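Automation of kit packing at Pruscombe

Kit packing at Pruscombe is the preparation of small sets of supplies for delivery to clinics and offices. Until 2018 all of it was done by hand. It is now divided between an automated line, known as Trakus, and a group of manual benches. The change is mostly cited in discussions of how automation alters the content of jobs when the number of posts stays nearly the same.

Background

The site was opened by the firm Sulten as a storage depot. Packing was added later, and at its height employed 107 people over two shifts. Work was paid by the hour, with a bonus for finished kits. Trakus was ordered from the builder Enriquez and entered service in September. It picks rigid items from trays, checks them by weight and closes the cartons.

Division of work

The line handles boxed and bottled goods of fixed shape. Soft goods, such as cloths and tissue, remain largely manual, as they fold and spread unpredictably when gripped. Placing a soft bundle in a drawer takes both hands: one holds the drawer by its side wall while the other presses the material down. Organisers with several compartments are also filled at the benches - the small cells are narrower than the line's standard gripper.
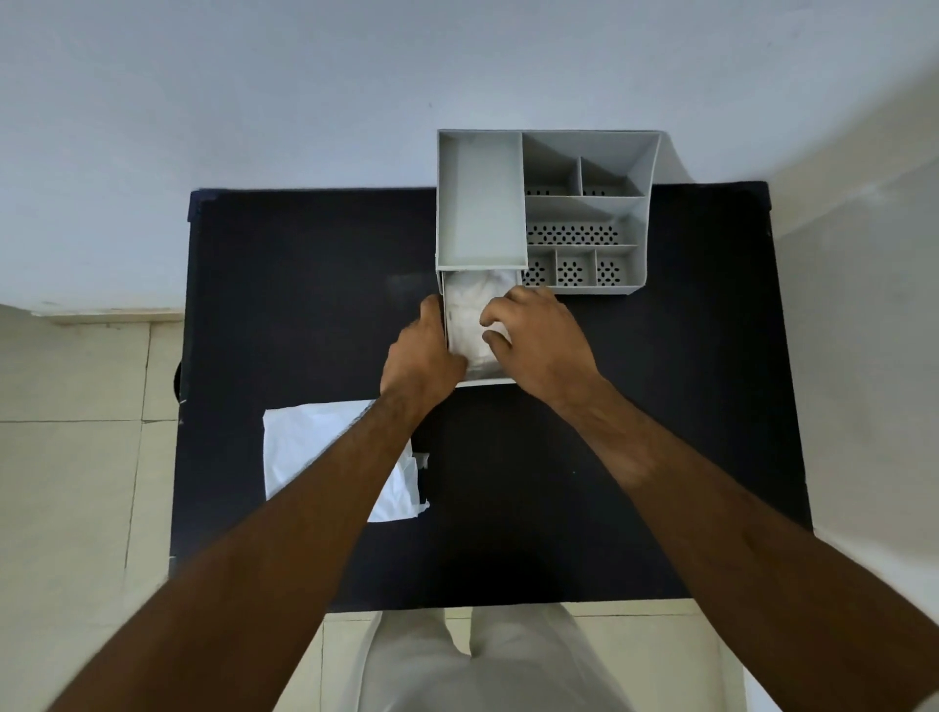
Gunvor Rønning has argued that the benches were left with the slowest part of the job and were still measured against the old bonus table, which assumed a mixture of easy and awkward items. Sulten replaced the table with a fixed supplement on 2018-12-15.

Effects on staff

Of the 107 packers, 89 stayed in packing or moved to other duties on the site. A further 16 were retrained as line attendants, who clear jams, reload trays and record faults. The remaining two retired. Attendants report less lifting but more time standing, and breaks now follow the line's reloading cycle. Bench workers rotate between stations every 30 minutes to limit strain on the wrists and fingers.

Oda Fjeld and Dean Crabtree, in a joint report on the site, noted that new starters took longer to learn the benches than before, the simple kits once used for training having passed to the line.

See also

Manual handling
Job rotation
Order picking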